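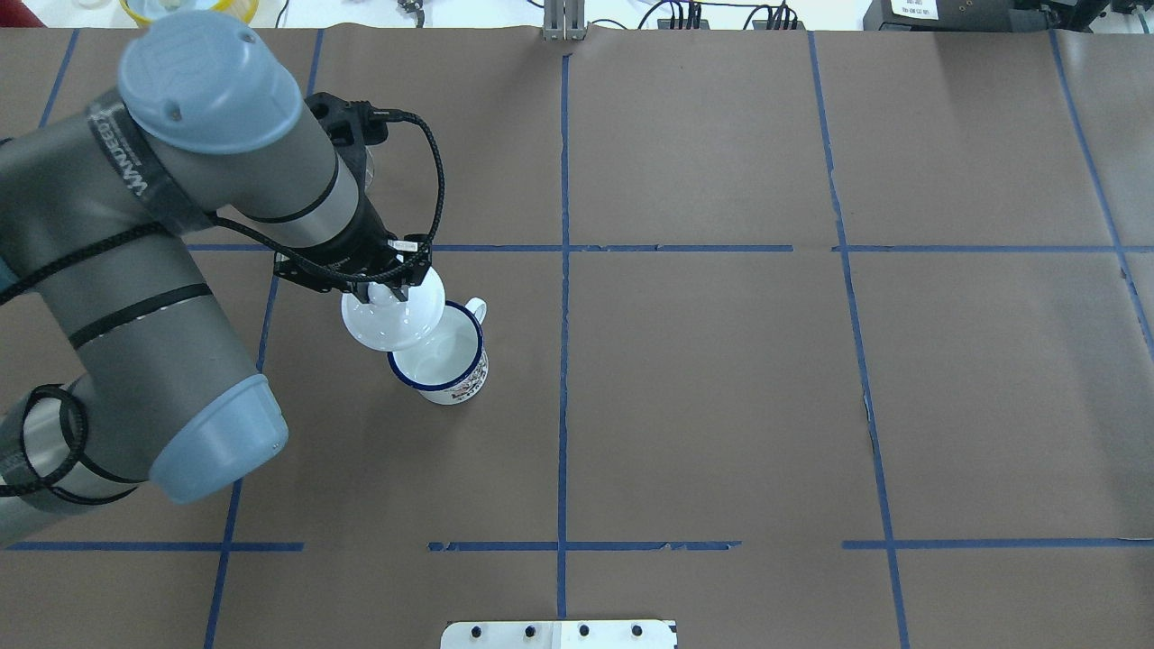
Deepika Gowda did not plan to become a kabaddi player. She joined the women's team at Basura Sports Club only to keep her cousin company, and for two seasons she mostly sat on the bench. Now she is the captain, and one of the best raiders in our league. Her coach, Nassoro Nyaga, likes to teach on a table before he teaches on the mat. He puts down brown paper, divides it into a grid with strips of blue tape, and asks each player to show which square she will enter and from which one she will come back. Deepika says she did not like these lessons at first — she wanted to run, and he wanted her to think.

She works full time in the accounts office at Druvex, so her training starts at 5:30 in the morning. Her manager, Divya Iyer, lets her leave early before a match.

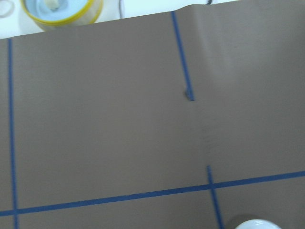 Last year a knee injury kept her away from the mat for many weeks. She came back slowly, with help from the club's physiotherapist, Tharun Kurian, and in her second match after the return she scored the winning point against Pai.

Money is still a difficulty. The team travels by night bus and the players pay for their own shoes. Over 40 girls now come to the beginners' group, and Deepika teaches them when she is free. "I want them to start earlier than I did," she says.

The next league season opens in September. Members who wish to travel with the team to the first match can give their names to Prakash Nambiar at the club office.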